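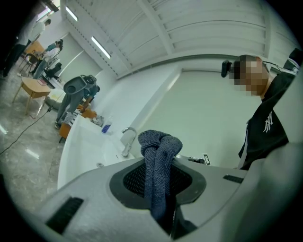
By Iolo Bellis | Short Fiction

Home Stories Authors Submit
Search this site

"Hold it over the basin," said Alun Gape. "Now tell me which one you hate less."

I had the Prothero in my hands, with the navy cloth knotted in its mouth. The Lumelix was with the new girl, on the other side of the room's long white sink, and she was carrying it in front of her like a dinner plate.

"The Lumelix closes faster," I said. "But it does not feel the knot."

"And the Prothero?"

"It feels everything. My wrist also feels everything."

Alun wrote this down. He wrote down all our complaints, in grey pencil, and at the end of the month he sent them to Clovbridge, where someone would choose a colour for the graph. The camera on my forehead was pressing on the same spot as yesterday.

"Trial 556," he said. "Lower it, turn, let go."

When I was a boy in Kikbridge my mother washed cloths in a sink like this one. She could find a knot with her eyes closed and open it with two fingers, while she was talking to the neighbour. I wanted to tell this to Alun, but he had no column for it.

I lowered the cloth. I turned it towards the tap.

"Slower," he said. "The arm must learn it from you."

"Then it will learn that I am tired."

He looked up from the page – he had a kind face when he forgot the pencil.

"Do you want to change grippers?"

"No," I said. "Give me 30 more with this one."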